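4.2 Collecting demonstrations in a bedroom

Home-built grippers are often said to make data collection cheap. We doubt the claim as it is usually put. Our hand-held tool was assembled in the shared workshop at Sinddale, and the parts were indeed inexpensive. The hours were not. Two of us (Nadar and Trindade) spent most of March refitting the linkage arms, and the printed housings went through more versions than we kept notes on.

The tool was then used to record 300 demonstrations of clearing and sorting cloth items on a bed (Figure 3). We chose the bed over a bench for its soft surface and its printed sheet, both of which earlier reports tend to avoid. 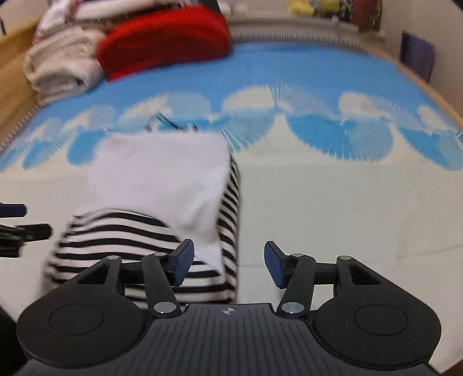 Figure 3. The hand-held gripper over a striped fabric item and a white cloth. Folded towels and a red blanket lie at the far end of the bed.

Of the 300 recordings, 18 were dropped before training because the finger pads had slipped on their mounts. We report this figure plainly, as comparable papers seldom give one, and a reader planning a similar build should expect losses of this kind. Gilbert repeated 100 of the demonstrations with a second tool made from the same files. The two sets did not agree well — the pads closed at slightly different angles, and policies trained on one set did worse on the other. We cannot say how much of the gap comes from the tool and how much from the person holding it. Until that is settled, we would not pool data from separate home builds, whatever the savings appear to be.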